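Search this site
Search
Topics: Visits & Open Days > Automation > Small Arms and Kits

An afternoon with the Lukum kit at Uslow

I nearly missed the turning. Uslow is one of those places where the sign is after the junction, and the unit Ojala rents is behind a tyre place with no name on the door, only a sheet of paper reading "OPEN DAY, UPSTAIRS, COFFEE". The coffee was good, by the way, and so were the cardamom buns, and I'd have driven home content with those alone. But I'd come for the Lukum, which I've been reading about since the spring and had never seen move.

For anyone who skipped my October post: Lukum is a sorting and handling kit for small workshops. You get the gripper, a wrist camera, a second camera that looks at the whole table, the control box and the software, and you put it on an arm you already own or one they lease to you. You teach it a job by doing the job a number of times with the hand controller, and then it has a go by itself. Ojala aren't aiming at car plants. They want the firm with four people and a bench, where somebody spends every morning moving fiddly parts from one place to another.

There were 14 of us on the visit, split into two groups. Ritva Keskinen took ours. She runs the demonstration side and she has the gift of letting you ask a daft question and answering it as though it was the one she'd been waiting for. I asked three.

The first half hour was slides, and I'll spare you most of them. The bit I wrote down was how they count. A trial run is 100 attempts at the same task, with the parts put back in a different spot each time, and any attempt where a person steps in is a fail, even if the part was nearly home. I liked that a lot! I've sat through plenty of talks where "mostly worked" was allowed to do a great deal of lifting. Araceli Alcaraz, who writes the training software, told us the figure for a new task after 30 taught examples is "usually not one I'd put on a poster", and that it gets better quickly if you vary the examples and hardly at all if you just do the same neat one over and over. So be messy when you teach it. I can do messy.

Then we went through to the benches. Each one has its own job. One was folding cloths (slowly, and with charming corners), one was putting caps on bottles, and the one I spent nearly all my time at was push buttons. Proper panel buttons, the mushroom sort you'd have on a machine control box. They're a nasty thing to pick up if you think about it: a slippery dome on top, a narrow neck, a square bit, then a contact block underneath. Grab it by the wrong part and it swings round.

Minttu Hakala looked after that bench and let us have turns on the hand controller. It's lighter than I expected, with a trigger that opens and closes the fingers, and you feel a small buzz when they meet something. My first go was dreadful. I came in far too high and shut the fingers on nothing at all. Second go I got hold of the button and was so pleased I forgot to lift. By the sixth I was getting into the rhythm of it, and a man called Manouchehr Azimi, who fits out control panels near Prurnarham and had come with a real job in mind, was doing it as if he'd been born with a trigger in his hand. He reckoned it was the same patience as soldering.

What helped me most was watching the screens and not the arm. You get the wrist view and the table view next to each other, and after a few minutes you stop looking up.
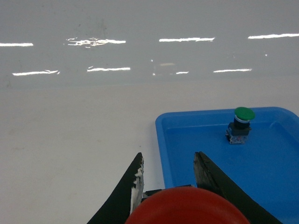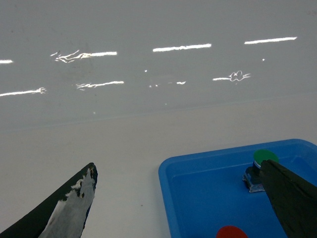
The push-button bench, with the green one in the blue tray.

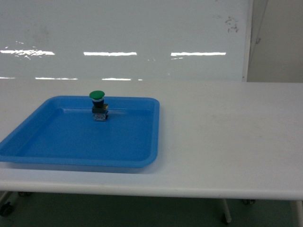
I asked Minttu what wears out first and she said fingers, straight away. They're sold in pairs and changed with two screws, and a pair comes in the box as spares. Manouchehr wanted to know if you could make your own for an odd-shaped part. You can, they give you the drawing, and they'd rather like it if you sent them a photo of whatever you come up with.

Lighting was the other thing we talked over for ages. Shiny surfaces near the work will throw the ceiling lights back at a camera, and I had wondered if a customer would need to hang curtains and so on. Araceli's view is that you should teach the kit in the room where it's going to work, under the lights you've got, and not tidy the place up specially. If your workshop has glare, let it see glare. She did say that moving a trained bench to another room means teaching some fresh examples, so don't expect to wheel it down the corridor and carry on.

A few grumbles, to be fair to everyone. The software only talks to 6 makes of arm at present, and mine isn't among them. The manual is thin on what to do when a part rolls out of reach. And the leasing page is hard to follow, which Ritva admitted before I'd finished the sentence. Sandra Whitlock, who handles the UK orders, has promised me a plain one-page price sheet and I'll add it under this post when it comes.

Would I have one? I'd have the trial, certainly. They lend you a bench for a fortnight and somebody comes out on the first morning to get you going. I've put my name down with a bag of brass fittings as the test job, which made Minttu pull a face.

If you're going to the next one, park by the tyre place and ask inside first, and wear something warm, as the upstairs heating only reaches the slide room. They'll have the bottle bench running at a better speed by then, so I'm told, and I want to see that cloth folder again too.

Posted 05/11/2025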